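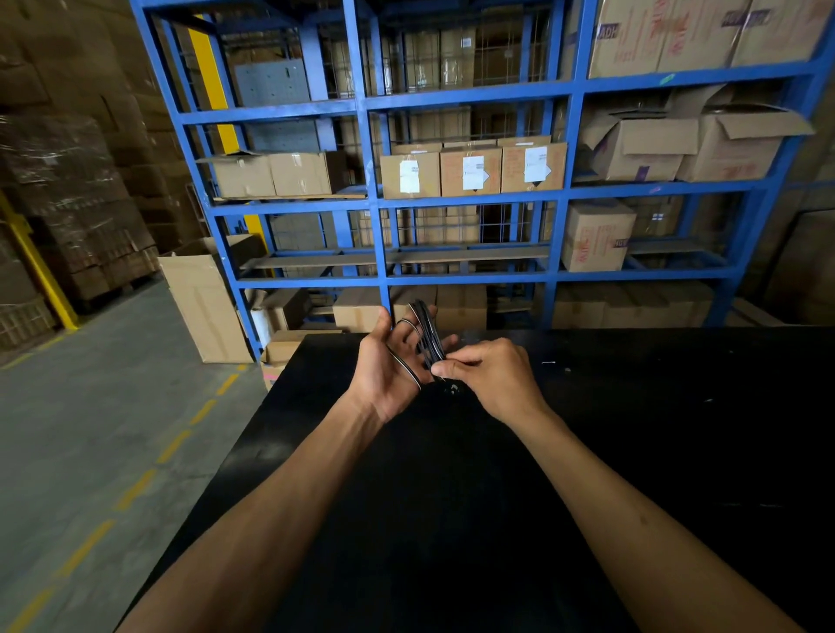 Faut-il avoir vu la série pour comprendre le film Onau ?
Le film reprend les bases dans ses premières scènes, donc on peut y aller sans rien connaître, mais la fin ne parle qu'à ceux qui ont suivi les deux saisons.

Accueil | Forums | Cinéma | Séries | Sorties | Connexion

Forum Cinéma > Projets et rumeurs > Onau : un film solo sur le Passeur, sérieusement ?

bobine_molle
J'ouvre un sujet séparé parce que celui sur le film est devenu illisible. Donc Illimon annonce un long métrage centré sur le Passeur, sans le reste de l'équipage, sans Skiltasville, et « dans un ton plus intime ». Traduction libre : moins de budget. Je rappelle que le personnage a huit minutes de présence dans le premier film et qu'il marche bien justement parce qu'on ne sait rien de lui. On va nous expliquer d'où vient sa cicatrice, pourquoi il ne parle pas, qui lui a donné sa lanterne. Qui a demandé ça ?

tartempion31
Moi. J'ai demandé ça.

bobine_molle
D'accord, un.

Kestrel_du_Nord
Je ne suis pas aussi négatif. Le Passeur est le seul de la bande qui tienne debout sans les autres. Imagine un film solo sur le maire de Skiltasville, là oui on aurait du souci à se faire. Après, je trouve que l'annonce sent le ballon d'essai. Pas de titre, pas de scénariste cité, pas de date, juste « en août, tournage possible ». Août de quelle année ? Ils ne le disent pas. J'ai déjà lu trois annonces d'Illimon rédigées comme ça et on attend toujours les films.

mme_pellicule
La série dérivée, par exemple. Elle devait être tournée « prochainement » et la page a disparu de leur site.

Kestrel_du_Nord
Voilà.

gloubi_21
Vous êtes fatigants. Un film n'est pas encore écrit qu'il est déjà mauvais. Laissez-leur une chance. On avait dit pareil pour le premier Onau et tout le monde y est allé.

bobine_molle
Y aller et aimer, ça fait deux. Ma salle était pleine le vendredi soir et les gens sortaient en se demandant ce qui s'était passé dans les 21 dernières minutes. Moi aussi je me le demande encore, et pourtant j'ai vu les deux saisons.

gloubi_21
Tu n'as pas aimé la fin, c'est ton droit. Je la trouve très claire. Văn referme la porte, l'île coule, le Passeur reste sur la rive. Qu'est-ce qu'il te faut de plus ?

bobine_molle
Il me faut savoir pourquoi l'île coule.

mme_pellicule
C'est dit dans l'épisode 8 de la saison 2. Le puits est la seule chose qui la retient.

bobine_molle
Dans l'épisode 8 on dit que le puits retient l'eau. L'île, non. J'ai revu l'épisode.

mme_pellicule
La réplique est « il retient ce qui est dessous ». On peut comprendre les deux.

bobine_molle
On peut surtout comprendre que personne n'a tranché en salle d'écriture et qu'on nous vend ça comme du mystère. C'est exactement ce qui m'inquiète pour le film solo. Deux heures de lanterne et de silences, et à la fin une phrase qui se lit dans les deux sens.

rideau_rouge
Je passe en coup de vent. Il y a un point que je ne vois discuté nulle part : est-ce que Văn est dans le film ? L'annonce dit « sans l'équipage », or Văn ne fait pas partie de l'équipage, techniquement. Elle monte à bord à Skiltasville et elle paie son passage. Si c'est un face-à-face Văn / Passeur, j'achète ma place demain.

tartempion31
Ah oui, bien vu. La scène de la barque dans la saison 1, c'est eux deux et rien d'autre, et c'est la meilleure de toute la série.

Kestrel_du_Nord
Meilleure scène, je te suis. Mais vous bâtissez beaucoup sur une virgule dans un communiqué. « Sans l'équipage », c'est écrit par quelqu'un de la com' qui n'a peut-être jamais vu la série.

rideau_rouge
Possible. Je note quand même que la bannière du site officiel montre deux silhouettes.

bobine_molle
La bannière est la même depuis la saison 1.

rideau_rouge
Ah. Bon.

casimir_vo
Sujet budget, puisque le premier message en parle. « Plus intime » n'est pas forcément un gros mot. Le premier film s'est perdu dans la bataille du port, avec 200 figurants qui courent dans tous les sens et aucun plan où on comprend qui tape sur qui. Si on leur enlève les moyens de refaire ça, tant mieux.

gloubi_21
La bataille du port est géniale.

casimir_vo
La bataille du port est grise. Je l'ai vue en salle et je l'ai revue chez moi avec la luminosité à fond, elle est toujours grise.

mme_pellicule
Je suis d'accord pour la bataille mais je ne crois pas au raisonnement. Un studio qui réduit la voilure ne rend pas l'argent au scénario. Il le garde. Les petits films d'Illimon ont les mêmes défauts que les gros, avec moins de décors.

casimir_vo
Tu penses auquel ?

mme_pellicule
Celui avec le phare, j'ai oublié le titre. Une seule pièce, deux acteurs, et ils arrivaient encore à mettre un flash-back toutes les dix minutes.

casimir_vo
Je l'avais effacé de ma mémoire, merci bien.

nono_vhs
Bonjour à tous, je lis sans poster d'habitude. Question bête : le Passeur serait joué par le même acteur ? Parce que s'ils racontent sa jeunesse, ça coince. Le personnage a la cinquantaine dans la série.

Kestrel_du_Nord
Rien dans l'annonce. Et son âge n'est jamais donné à l'écran. Le « 50 ans » vient de la fiche du site, qui donne aussi une mauvaise date de naissance à Văn, donc je ne m'y fierais pas trop.

bobine_molle
S'ils font une jeunesse, ce sera un autre acteur et une voix off de l'ancien. Pariez ce que vous voulez. « J'avais vingt ans et le fleuve était plus large. » Un personnage muet, avec une voix off.

tartempion31
Il n'est pas muet, il parle dans le dernier épisode.

bobine_molle
Un mot !

tartempion31
Un mot, c'est parler.

gloubi_21
Franchement ce sujet résume le forum. Une annonce de quatre lignes et vous avez déjà le casting, la voix off et la mauvaise critique. Je reviendrai quand il y aura une bande-annonce, et j'irai voir le film avec plaisir, comme les trois quarts d'entre vous d'ailleurs.

bobine_molle
J'irai sans doute. Je n'ai jamais dit le contraire. J'ai payé pour le premier, j'ai le coffret de la série, je suis le pigeon idéal et Illimon le sait très bien. Ça ne m'oblige pas à croire ce qu'ils racontent quand ils n'ont même pas de scénariste.

rideau_rouge
Quelqu'un a le lien du communiqué d'origine ? Je ne trouve que des reprises, et il y en a une qui parle d'une mini-série et pas d'un film.

Kestrel_du_Nord
Laquelle ? Si c'est le blog en anglais, ils ont traduit de travers, ils mettent aussi que Skiltasville est le nom du bateau.

rideau_rouge
C'est celui-là, oui. Je laisse tomber.

mme_pellicule
Le communiqué était sur la page d'accueil d'Illimon hier soir vers 21 h. Ce matin je ne le vois plus. Vous l'avez encore, vous ?

casimir_vo
Non, rien chez moi non plus.

bobine_molle
Tiens donc.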